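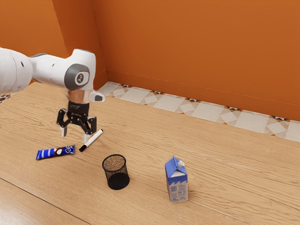 A simulated tabletop in Narex, with the gripper over a marker pen. The packet, the pencil cup and the milk carton are also used in the tests.

Simulated tabletop tests pick the same winners as the real robot, lab reports

2018-09-18

A robotics group at the Issahaku Institute says a computer simulation can rank robot control programs in the same order as tests on a real arm, as long as the simulated test is set up with some care.

The group ran four control programs through a set of pick-and-place jobs in its own simulator, called Narex, and then ran the same programs on a robot arm in its lab in Okow. The order from best to worst came out the same both times. The scores themselves did not match. Every program did better in the simulator than on the real table, and the weakest one was flattered the most.

The results are in a technical report posted on the institute's website. It has not yet been through peer review.

Testing is a slow part of this kind of research. A program that tells an arm how to pick up a pen has to be tried many times, with the pen in different places, before anyone can say how good it is. On a real table a person has to put every object back after each try and stop the arm when it is about to hit something. Labs often settle for a small number of tries, and two groups testing the same program can report very different success rates.

The Issahaku group made nearly 170 tries on the real arm over several weeks in January. In Narex it made 2,907, most of them overnight with no one at the controls.

The jobs were simple to state. The arm was told to lift one item and either hold it clear of the table or put it down in a given spot. The items were common ones found in an office or a kitchen, including a marker pen, a wrapped packet of sandwich cookies, a mesh pencil cup and a small milk carton. They were chosen for their different shapes. A pen gives a two-finger gripper very little to close on, and it has to be approached at the right angle. A cup can be taken by the rim or around the side. A carton stands tall and tips if it is bumped.

Each program faced 20 starting layouts, which were set up first in the simulator and then copied onto the lab table using a printed guide. A try counted as a success only if the right item was lifted and stayed in the gripper until the end. Knocking over another item was recorded but did not turn a success into a failure.

According to the report, the marker pen was the item on which the simulator and the real table disagreed most. In Narex a gripper finger that landed slightly off center could still close on the pen and lift it. On the lab table the pen more often rolled away or turned in the grip. The group puts this down to the way the simulator handles contact between hard, rounded surfaces. Changing the friction setting helped with the pen but made results for the cookie packet worse, so the setting was left alone.

The packet was a problem of its own. In Narex it is treated as a stiff object. A real wrapper bends when it is squeezed, which sometimes helped the gripper and sometimes did not. The report gives the packet results in a separate table and suggests that readers not lean on them too heavily.

Looks mattered less than the group had expected. The programs work from camera images, and there was concern that a rendered table would confuse any program trained on real video. The group tried different wall colors, floor patterns and wood grains behind and beneath the items. Three of the programs were barely affected. The other lost ground when the table surface was changed, and it lost ground in the lab as well when a different tabletop was used. The report lists this as a point in favor of simulation, on the grounds that the weakness could have been found without touching the robot.

Changes in lighting had more effect. Soft, even light from above gave the closest match to the lab. When a strong light was placed low on one side, all of the programs missed more often in the simulator, but the lab did not repeat that test in full and the report draws no conclusion from it.

Wonlow, a maker of packing equipment that paid for part of the work, plans to use a version of the method to sort through early programs before any of them reach a machine. The company told the institute it would keep its existing tests on real equipment for anything going to a customer.

The report is careful about how far the findings go. All of the work was done with one model of arm, one type of gripper and items standing or lying apart from each other on a flat surface. Cluttered bins were not tested, and neither were drawers, doors or anything that holds liquid. The group also notes that four programs is a small number to rank, and that two of them were far enough apart in skill that almost any test would have told them apart.

The next round will add programs that are closer in quality and a second arm with a wider gripper. The group also wants to model bending wrappers, starting with the cookie packet.

The Narex scene files and the printed layout guides can be downloaded with the report. The real-arm videos will be added once they have been labeled.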